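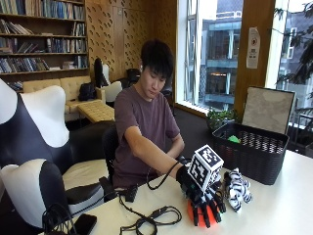

My brother decided to move out in September, and he decided it the way he decides everything, which means he told me at breakfast and expected boxes by lunch. We had lived over the bakery in Pilham for 10 years, the two of us, and in all that time neither one had thrown away a single thing. So I went in to talk sense into him, and there he was at the long white table, looking down at his own hand, with our old zebra lying next to him on the table and the gray woven basket behind it with the lid propped up. My heart sank a little! The zebra was supposed to be mine. We had settled that when I was nine, with a signed paper and everything.

"You're packing Bikis," I said. (Bikis is the zebra. I have no idea where we got the name, we were small.)

"I'm sorting," he said. "Sorting comes first."

I told him he could have the plant, the chairs, the good saucepan, even my half of the bookshelf, but the zebra was staying. He didn't look up. He said the new apartment in Urach was 600 miles from anyone he knew and he would like one familiar face in it, please. Well, what do you say to that? I said the face in question had been sewn back on by me, twice, with the wrong thread.

Then we had a fight about the saucepan, because it was easier.

It was a good fight, I'll give us that. It went from the saucepan to the phone bill to the summer I borrowed his bike and left it outside the Sosa market with no lock, and by the time we got to the bike we were both trying not to laugh. He went over toward the window and I went after him, still arguing, and for a minute we both just stood and looked out. 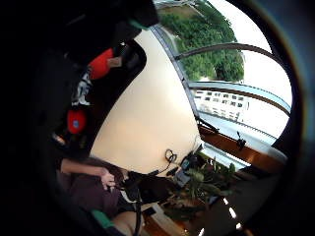

I had forgotten how green it gets out there. Trees all bunched up like broccoli, and that big white building with its little dark windows. When we first moved in we used to make up people for every window. There was a retired magician, and a woman who only ate soup, and a man who kept his lottery ticket taped to the glass, number 3323, in case it ever won.

"Soup lady's home," my brother said.

"She's always home. The soup won't make itself."

He leaned on the sill, that old reddish-brown thing, and asked if I would come visit. I said it depended on the saucepan situation. He said the saucepan was mine. I said in that case I could probably manage October.

We packed until 4 and got almost nothing done. I wrapped the mugs, he unwrapped them to see which ones they were. When he went down for bread I put Bikis in his bag, under the sweaters, with a note saying it was a loan and I wanted it back by Christmas.

He called me from the station that evening. He had found the note already, and he wanted to know why there was a saucepan missing from the kitchen list and a zebra on his.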